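Up before 6 again. The heat had gone off in the night, so I ran the tap in the kitchen until it came warm and stood there with my hands under it. April should be milder than this. The forecast for Novdale says frost on the higher streets through the end of the week, so the tomatoes stay on the windowsill.

Bus 33 to the language class. Stefaniia Demchenko had us read aloud from the Palamarchuk stories, a page each. I got the one with the ferry and the dead goose and lost my place twice. She corrected my stress on the same word all the way down the page. I have written it in the back of this book with the mark over the right vowel. Homework is to finish the story and write 600 words on any person in it. I think I'll do the ferryman's sister, who says almost nothing.

Lunch was bread and the end of the bean soup. Paid the water bill, 54, up from last time. Called the office to ask why and was on hold until the battery was low, then gave up.
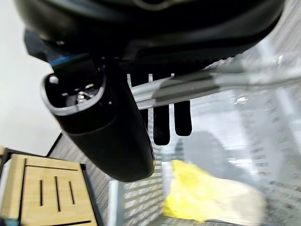
Black cylinder, silver rim at the opening.

Walked to Driltau Street in the afternoon to return the library books. One was late and they let it go. The woman at the desk had the second Palamarchuk volume behind her on the cart, not shelved yet, and she checked it out to me anyway. It has somebody's pencil notes in it, mostly question marks. Came home the long way past the river. The water is high and brown and the lower path is closed.

Mama called at supper. Her knee is better but she won't use the stairs. She wants the recipe for the cabbage pie from Rillon, the one with caraway, and I couldn't find the card. Looked in the drawer, in both cookbooks and in the tin with the stamps. I told her what I remembered and she said that wasn't it.

Read until ten. The goose comes back in the second half, or a different goose does. Need to buy envelopes, lamp oil, thread (gray).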